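4.2 Leakage and closure wear in reusable bottles

Each bottle was filled to the shoulder with tap water, closed by hand and laid on its side on blotting paper for one hour. The paper was weighed before and after. A bottle was recorded as leaking if the paper gained more than the balance error. The test was repeated after every block of wash cycles until the closure failed or the bottle reached 3000 openings, whichever came first.

The sample consisted of 213 bottles bought from ordinary retail stock. All were sold as club or school merchandise, with a printed body and a sipper top on a threaded lid. The Skateo and Musodon models share a lid thread but differ in the seal: Skateo uses a flat washer seated in the lid, while Musodon uses a ring held in a groove on the neck. The Drosotum model has a moulded lip and no separate seal. Bottles with visible damage to the thread on arrival were exchanged before testing and do not appear in Table 3.

Washing was done by hand in the sink, following the care leaflets, none of which allowed machine washing of the printed body. Lids were taken off, and the sipper was pulled open before rinsing. Where the leaflet gave no water temperature, the setting used for the other models was kept.

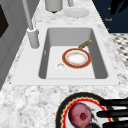
Closing torque was not controlled. Gebremichael and Lacroix argue that a fixed torque makes results easier to compare between laboratories, and we accept the point for seals tested alone. For a complete bottle, however, the force a user applies varies with the lid – a wide, ribbed lid is closed harder than a narrow one – and fixing the torque would hide a difference the buyer will notice. Three operators were therefore rotated between models, and the operator was entered as a random effect.

Of the bottles tested, 26 leaked at the first weighing. Most of these were Drosotum bottles, and in all but two the leak was at the lid thread and not at the sipper. Among the remainder, the flat washer performed better than the grooved ring during the early blocks, but the order was reversed later in the test. Removed washers showed a permanent flattening on the side nearest the sipper hinge (Figure 4). The rings showed little flattening, although several had rolled partly out of the groove.

Print wear was scored on the same bottles and is reported in Section 4.3. We found no relation between print wear and leakage after allowing for the number of washes. The earlier survey by Inthanon and Sukprasert at Thepsuriya reported such a relation, but their bottles came from users and their washing history was not known.

Contact: Lamai Inthanon, corresponding author | © 2021 The authors | Back to top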